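Towel folding

Towel folding is the everyday household task of laying a towel flat and doubling it over into a smaller shape, so that it will sit nicely on a shelf or in a drawer.

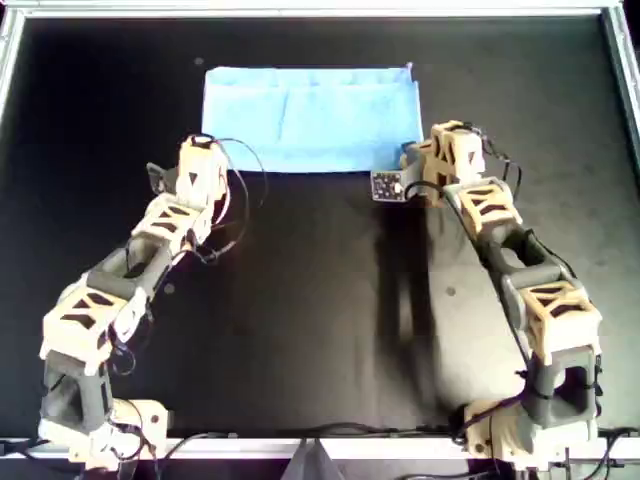

A rectangular towel is usually halved across its width first and then halved again, though plenty of families swear by thirds, and will tell you so at length!

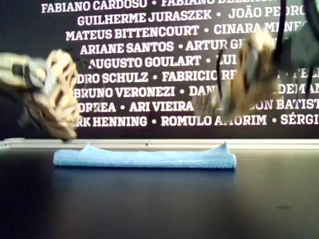 Thin cloths tend to lift at the corners and may want a gentle pat. The crease lines generally fade in the next wash.

See also: Laundry, Linen closet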